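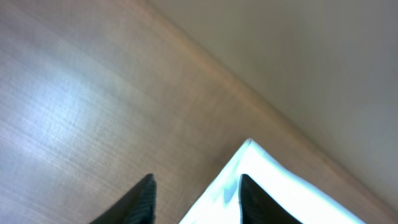
Wrist cam on the arm at the Jemberg open day, fingers open at the corner of the white thing

bodeck_fan64: So I went to the Jemberg open day in July 2025 and got to stand right next to the arm (so cool!). They let us watch the wrist view on a big screen. I could've stayed all day.

niven_r: Look at that glare on the wood though. I'd want better lighting before I trusted it with anything.

bodeck_fan64: Eh, my kitchen has worse light than that. I'd rather see it cope.

jukojoe: With niven on this one. The white is totally blown out. Did they say what it costs?

bodeck_fan64: Guy told me 2,000 for the arm, 800 more for the gripper.

niven_r: 800 for two fingers?? Pass.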